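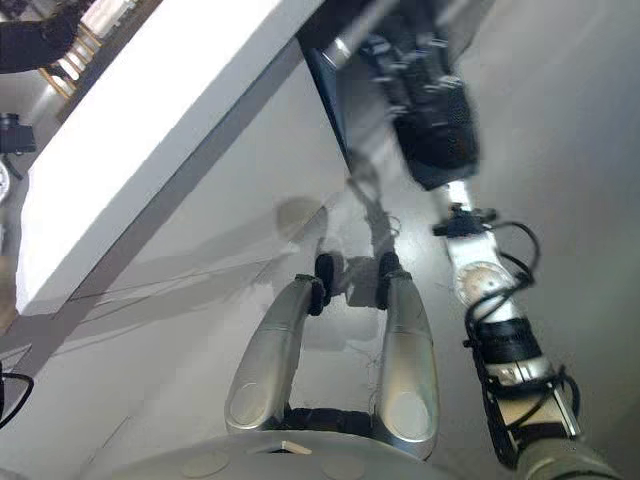 Skanuvard Kitchen Set, house rules

875 episodes, over 200 of them plates. Read this before adding your own.

Cables: tie them to the arm. A loop that can catch a table corner will catch it, usually on episode 12 of 13.

Floor: keep it clear under the base. Bags count. So does your coffee.

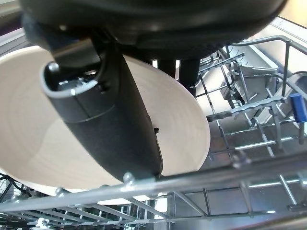
Plates: grip by the rim, slow down before the rack, and let go only once the plate is supported – gravity is not a release policy. Drops stay in, labeled as drops. Deleting them makes everyone look talented.

Two people per session, one within reach of the stop button.

Version 2, Favoteo, 15 August 2023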